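Chip Log: a nail varnish wear diary

What this is

A set of three CSV files recording how long nail varnish lasted on the hands of people who use their hands. It has 635 rows, one per manicure, covering 53 bottles and an amount of grumbling that didn't fit into columns and went into the notes instead.

It began in Wukthorpe as a disagreement between Maritza Muñoz and me over whether an expensive top coat is worth the money. We could have settled it over a cup of tea. We now have a folder with a change log.

Maritza did most of the painting and all of the arguing with the dates. I (Apostolos Politis) did the tidying up, wrote the scripts and contributed two hands, one of which is much better painted than the other. I'm right-handed, so you may guess.

What's in the folder

wears.csv – the main table, one row per manicure
bottles.csv – one row per bottle of colour, base coat or top coat
people.csv – one row per person, letters only, no names
notes/ – longer comments as plain text, matched by wear_id
scripts/clean.py – does what it says, slowly
scripts/check.py – complains when a manicure ends before it starts
CHANGES.txt – mostly apologies

Everything is UTF-8 with commas between fields. Shade names are in quotation marks, as the people who name nail varnish are fond of commas and, on one occasion, a semicolon.

The columns in wears.csv

wear_id
A plain number. Gaps are deleted rows, and there are more gaps than I'd like. A row was deleted if neither of us could work out whose it was.

person
A letter from people.csv. M is Maritza. The rest don't match anybody's initial.

base_id, colour_id, top_id
These point to bottles.csv. A blank base_id means no base coat was worn. We did ask people to write "none", and they did so for a fortnight.

coats
Coats of colour only. One, two or three. Anybody who went to four was recorded as three with a remark in the notes.

hours_to_chip
Hours from the last coat to the first chip you could see at arm's length. Your own arm. We lost an entire evening to the question of reading glasses, and the rule we came away with is: whatever you would normally have on your face.

hours_to_removal
Hours until it was taken off. Often much longer than you'd expect from the column before. One person wore the remains of a coral for so long that the check script flagged it as a typing error, and she wrote back to say it was not.

chip_nail
L1 to L5 and R1 to R5, thumbs being 1. Right thumbs lead by a comfortable distance.

cause
What did it, in the wearer's opinion. See the next section, and lower your hopes a little.

finish
Cream, shimmer, glitter, matte or jelly. Taken from the bottle, even where the bottle was flattering itself.

gloves
Yes, no or sometimes. "Sometimes" means no.

Cause codes

These were free text to begin with. I sorted them by hand into the codes below, and the original wording is kept in cause_raw for anyone who wants to check my work or enjoy "the colander again".

washing_up – dishes, pans, the sink in general
bath_shower – washing hair, mostly, plus scrubbing tiles
door – handles, locks, latches, car doors, anything that shuts on you
tin_or_packet – ring pulls, tape, cardboard, the little foil lid on the milk
keys – key rings above all
garden – soil, pots, secateurs
keyboard – claimed often, believed seldom
picked – the wearer picked it off and was decent enough to say so
unknown – the wearer says it just went

I'd be careful with picked. It is the second smallest code, and I have sat across a table from these people.

The line between door and keys is a poor one. If you chipped a nail getting the key into the lock, you might have filed it under either, and both happened. Merge them if your question allows it.
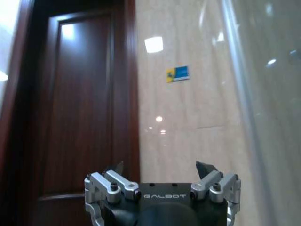

How the wears were recorded

Everybody got the same instruction sheet, which went through several versions and ended at one side of A4. The short form of it goes like this:

Take off the old varnish completely. Wash your hands and dry them. Leave off hand cream until you've finished painting.

Base coat if you're using one. Then the colour, in thin coats, with a wait between them long enough to be boring.

Top coat, if you're using one, over the tip of the nail as well as the top. Maritza feels strongly about the tip. A good deal of the early data has no record of whether it was done, and the tip_capped column is blank for all of it.

Write down the time straight away. Not tomorrow, from memory, with your tongue sticking out.

Then carry on as usual. Nobody was asked to take special care, although several people admitted they had become strangely protective of a thumb by the fourth day. If you have ever tried to beat your own record at something pointless you will know the feeling, and it has certainly got into the numbers.

Look at your nails in the morning and again in the evening. Chips found at seven in the morning are logged as seven in the morning, even though they plainly happened in the night or in the shower ten minutes before. That gives hours_to_chip a lumpy look when you plot it. The lumps are breakfast and bedtime.

About the bottles

Most of the colours came out of people's own drawers, which tells you something about their age. There is a bought column with the rough year, and a thick column (yes or no) for anything that had begun to string.

The two names you'll see most are Illus and Hidayat. Illus was what the chemist in Wukthorpe had on the low shelf, and it makes up the bulk of the creams. Hidayat costs a good bit more and comes with a wide flat brush that half of us loved and the other half used to paint our cuticles. Please don't treat the comparison between them as a fair one. The Hidayat bottles were newer, fewer and saved for occasions, and people on occasions don't do the washing-up.

The top coat at the root of all this is Cemmont. It appears as top_id 2. The supermarket one it was up against is top_id 1, and it has no brand in the file because the label had rubbed off before we thought to write it down.

Nobody gave us anything. Every bottle was paid for, borrowed or found behind a radiator.

Known problems, in the order they annoy me

1. Missing chips. In 57 rows, hours_to_chip is blank because the varnish came off whole before anything chipped. Don't drop those rows and don't put a zero in them. They're the good manicures. If you throw them out you'll make every bottle look worse, and the best bottles look worst. Use a method that can handle "at least this long", with hours_to_removal as the limit.

2. The clocks. When they changed, some people adjusted and some didn't. The affected rows have clock_doubt set to yes.

3. Glitter. Glitter doesn't chip so much as moult. We never agreed on when a moult becomes a chip, so I would leave glitter out of anything you care about.

4. One very keen person. F supplied far more rows than she was asked for, and F works with her hands in water. If you average over the whole table you are largely studying F. Weight by person, or sample a few of hers.

5. December. Party shades, cold weather, dry skin and endless sticky tape. The tin_or_packet code shoots up and comes down again afterwards. It's a real effect, just not one that has much to do with varnish.

6. Notes run up to 400 words. They were supposed to be a sentence. There is a recipe in one of them.

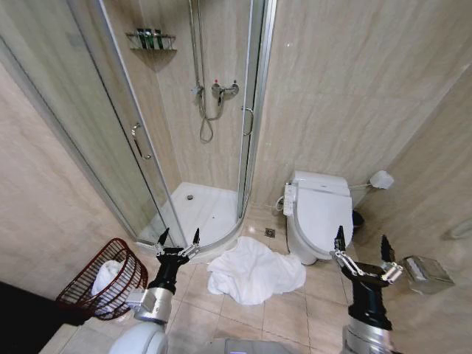

7. Left and right. Only M and two others always noted which hand they'd painted first. It matters more than we thought it would, as the second hand gets done with wet nails on the first and a certain loss of spirit.

What you might use it for

Practising survival curves on something more cheerful than the usual. Teaching missing data. Settling a similar argument at home. A friend's evening class has used it for all of these, and the only complaint was that people kept looking at their hands.

What it isn't fit for

Telling anyone what to buy. It can't tell you a thing about gel, which we left out entirely, or about allergies, strength or nail health. We didn't measure any of that and wouldn't know how. If your nails are sore or lifting, see a pharmacist and leave us out of it.

Privacy

People agreed in writing to their rows being shared. Ages are in ten-year bands and jobs are cut down to wet_hands, dry_hands or both. I went through the notes and took out names, workplaces and one fairly serious remark about a sister-in-law. If you find something I missed, please tell me before you tell the sister-in-law.

Running the scripts

You need Python 3 and nothing else. From the top folder:

python scripts/check.py
python scripts/clean.py

The first prints its grievances and changes nothing. The second writes wears_clean.csv next to the original and will overwrite an older one without asking, so rename yours if you've been fiddling with it.

Licence

Free to use and change, so long as you say where it came from. If you publish a chart, please label the top coats by number. Maritza would like it noted that she has seen the result for top_id 2 and does not accept it.

Adding your own wears

We still take them. Copy template.csv, fill in at least five manicures, and send it along with a line on whether your hands spend the day in water. Half-finished sheets are fine. Blank causes are fine too, though "it just went" will be met with the same silence as before.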